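Stostmont Technical Program
Bench Skills 1, Handout 4
Racks, blocks and the transfer of capped tubes
Revised March 18, 2022

4.1 Scope
Handout 3 dealt with labels and the tube log. The present notes cover the layout of a bench before tubes are moved, the two kinds of holder in the teaching store, and the order in which positions are filled. Filling and decanting are in Handout 5.

4.2 Terms
Rack: an open grid holder in which tubes stand in rows and columns. A position is named by row letter, then column number. Row A is always the row nearest the worker.
Block: a solid holder with a single line of positions. Positions are numbered from the left.
Source: the holder from which tubes are taken.
Destination: the holder that receives them.
Seated: a tube is seated when its base touches the bottom of the position and it stands upright without support.

4.3 Bench layout
Lay the board flat and square to the table. The source goes on the left half and the destination on the right, for left-handed and right-handed students alike. Leave a hand's width between the two holders. Turn a long rack so that its short side faces you; a rack placed crosswise takes up the gap and puts the far columns behind the near caps.

Blocks lie with their long side toward you. Some of the older blocks carry wooden pegs. A pegged position does not receive a tube and is left out of the count when the log is written up.

4.4 Loading the source
Load row A first, left to right, with no gaps. Small capped tubes stand low in the plastic racks, and often only the cap can be gripped. Check every cap before the tube is loaded -- a cap that turns freely under light pressure is rejected and the tube goes back to the tray.

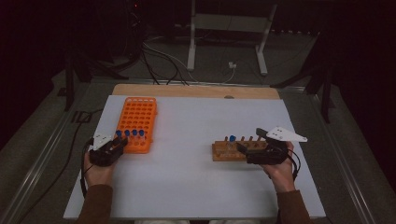
4.5 Transfer
Lift straight up until the base clears the rack, then move sideways. Tilting during the lift drags the tube against the edge of the opening and may start the cap turning. Lower into the destination position and release only when the tube is seated. If it leans, lift and lower again. Do not push on the cap.

Fill the block from position 1. Enter each transfer as source position, destination position, initials.

4.6 Errors from the December session
The December class logged 1,078 transfers in the Escobedo room. The two entries seen most often in the error column were:
Row letter reversed (row A read from the far side)
Tube released before it was seated
Both are marked as procedural errors in the practical, even when the tube ends up in the correct position.

4.7 Before the next session
Read sections 5.1 to 5.3 of Handout 5. Bring the Tudidero log sheets, completed in ink -- pencil entries will not be graded. Return racks and blocks to shelf 2 of the store, caps and empty tubes to the tray below it.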